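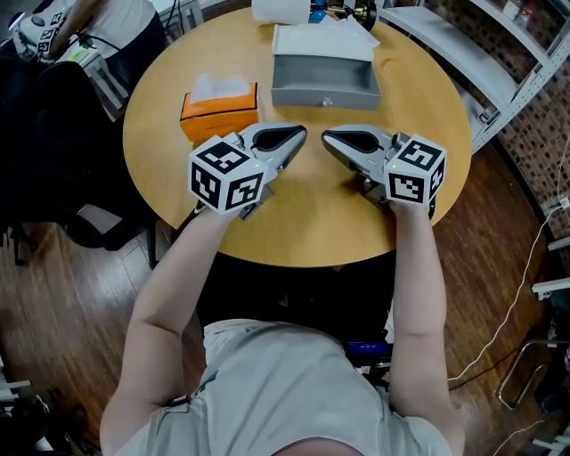 Wumlow Tabletop Tidying

README for the March release

Welcome, and thank you for taking an interest in such a homely subject. Wumlow is a collection of short clips and written notes on the small business of clearing a table: putting papers into a box, pulling out a tissue, finding a lid and setting it back where it goes. We put it together at Pondarton over a good many mornings, and we have grown rather fond of it.

What is in the folder

clips: 1000 short clips, one tidying task in each
notes: 796 plain-text notes, matched to clips by number
lists: the starting layouts, plus a list of the names we use for things
fonow.txt: the rules we followed when naming things

You will notice there are fewer notes than clips. The clips without notes are perfectly good to use, we just ran out of writing time before the release, and they will be filled in as we go along.

The things on the table

We wanted the sort of items that collect on any shared table when people are busy with something else. There is an orange container with something soft and white in it, and an open gray box shaped like a shallow drawer, which sometimes holds paper and sometimes holds nothing at all. Rolls, lids and small dark odds and ends turn up as well. None of it is precious, and most of it you could match from your own cupboards if you wanted to try the tasks at home.

The gray box gets the most use by far. It is a "box" throughout the notes, even though half of us kept wanting to say "drawer" - Fonow allows one name per item, and the box won. Please keep to that if you send us new notes, or searching becomes a headache for everybody.

Paper has its own small section in the lists. A sheet lying over the edge of a box is marked "draped," and a sheet fully inside is marked "in." We went back and forth over the ones that are mostly in, and in the end they stayed "draped" until the last corner was down.

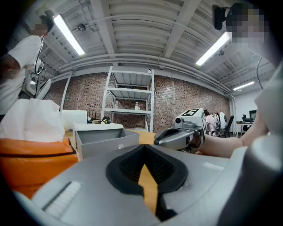 Does a table have to be completely empty to count as tidy?

A table counts as tidy once everything on it is in the place given by its layout sheet. The boxes and containers usually stay out, with the loose things put inside them or lined up next to them.

How the notes are written

Each note has the starting layout, the task in one sentence, and the finishing layout. Left and right are given from the seat nearest the gray box. Marty, our little checking script, reads through the folder and complains if a note uses a name that isn't on the list. It can be fussy about spaces at the end of a line, so do forgive it.

Known rough spots

Early notes say "cloth" and "tissue" as if they were the same thing. We have fixed 700 of the notes so far and the rest are waiting their turn.
A few layouts list a lid without saying which box it belongs to.
Tape is sometimes filed under "rolls" and sometimes under "desk supplies." Search for both, please.

Corrections are very welcome, even tiny ones. Add them to the bottom of fonow.txt with the clip number first, and we will move them into the notes for the next release.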